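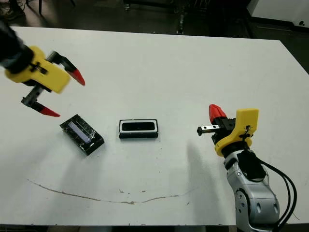

Fig. 2. Two dark rectangular items on the white table, one still in clear plastic.

Unit 2: Receiving and sorting small goods
Course notes, Sebastian Olteanu

Read these before the Sunday session. The exercise uses the Wavell returns shelf, and you will work in pairs.

Wrapped and unwrapped items

Small goods come to the table in two states. Some are in clear plastic and some are bare. Keep the two apart from the first minute. A wrapped item goes on the left side of your sheet and a bare one on the right, even when you are fairly sure they are the same product. Plenty of mistakes in last term's sheets came from pairing items by size and color alone. In Fig. 2 both pieces are black and rectangular, but the bare one has a white rim and the wrapped one has a pale window or label near one edge of its face. Those are the features to write down.

Glossy wrap

Clear plastic reflects the ceiling lights and hides print. Tilt the item, or move it a little, before you decide that a label can't be read. Do not open the wrap to read it. If the text still won't come clear, write "label present, not read" and go on to the next item. Do not fill in a model number from memory.

Naming

Use a plain name until the item has been identified. "Small black rectangular item, white rim" is a good entry. "Display" or "speaker" is a guess until someone has found a part number or tested it. Karthik Selvanayagam marks the sheets for this unit and takes off points for guessed names, including the ones that happen to be right.

The table

Use the white tables. Dark items and their edges show up well on them – dark items on the gray benches do not. Leave a hand's width between pieces. Nothing gets stacked at this stage, and bags and drinks stay on the side shelf.

Filling in the sheet

One line per item: state (W or B), color, shape, marks, bin. Bin 17 is for anything unidentified. Wrapped items with a readable label go to the Mirance rack, bare ones to the Gazi trays. Each tray holds up to 128 small pieces, but hand it over before it gets that full, as the lids don't close well.

For next time

Finish the practice sheet and bring it with you. Read the Rododeck section of the packet as far as the part on damaged wrap. We will start with torn seals and then go back to bin 17.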